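Projet Vomano, tâches ménagères courantes
Note d'avancement à l'attention de Gonçalo Loureiro
10/23/22

Vous demandiez en juillet si la machine saurait ranger un salon avant la fin du financement. Réponse courte : non. Réponse longue ci-dessous, puisque la convention exige une note.

Ce qui marche. La saisie d'un objet rigide, isolé, posé sur une surface dégagée. Il faut pour cela un logement où les objets sont rigides, isolés et posés sur des surfaces dégagées. Florin Bucur en cherche un. Sur la dernière série, 37 essais de prise de bouteille, le bras Plikano en a réussi 4 sans aide. Deux des échecs ont été requalifiés en « dépose anticipée » par Salvador Quintela, qui a le sens de la formule. Je les compte comme des chutes.

Ce qui ne marche pas. Le plastique transparent, que la perception confond volontiers avec le mur d'en face. Les câbles. Les housses. Tout ce qui est mou et posé sur autre chose de mou, soit l'essentiel d'un canapé. Le pliage du linge est reporté au lot suivant, où il rejoint la vaisselle.

Côté démonstrations humaines, Yakubu Uzor a revu le protocole : on filme désormais dans des pièces habitées, sans rangement préalable. Les séquences sont moins jolies et nettement plus utiles. Le geste à deux mains, une bouteille dans chacune, reste notre cas de référence ; un adulte l'exécute en pensant à autre chose, et nous avons trois personnes à plein temps dessus.
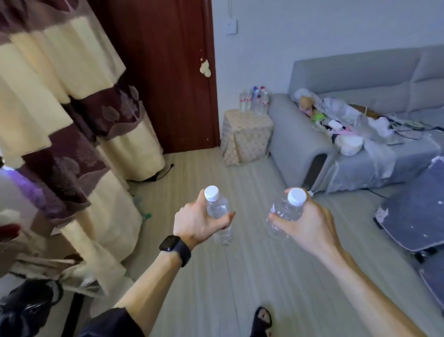 Fig. 1. Tâche « bouteilles », prise à deux mains, vue de tête. D'autres bouteilles sur la petite table, près du canapé.

Budget : conforme, hors remplacement d'une pince (devis Eshun joint). Tiago Fonseca demande par ailleurs une deuxième licence d'annotation, la première étant occupée en permanence par lui.

Prochaine étape : reprise des essais sur le site d'Altthorpe, avec des bouteilles opaques. Nous sollicitons le versement de la tranche 3.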